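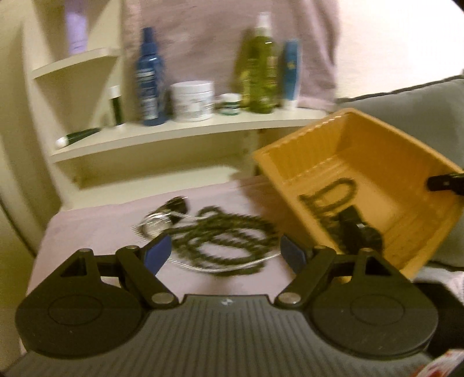

Projects > Kova > Talks

March 27, 2018
Posted by the Kneath Manipulation Group

Speaker notes: learning to grasp cord from hand-held demonstrations

Slide 1. Welcome the audience and thank Hodach for hosting.

Slide 2. State the question. Can a policy trained only on hand-held gripper recordings pick up coiled cord in an ordinary home?

Slide 3. Method. Operators recorded 164 demonstrations in 27 rooms. No robot was present during recording. Pause here — the point is often missed.

Slide 4. Result. The Nuvirell arm completed 96 trials with 2 dropped coils. Motion blur remained in the training set.

Slide 5. Limits. Thin cord was not tested separately. Further trials are planned for October.

Take questions.

This site uses cookies. Accept | Manage settings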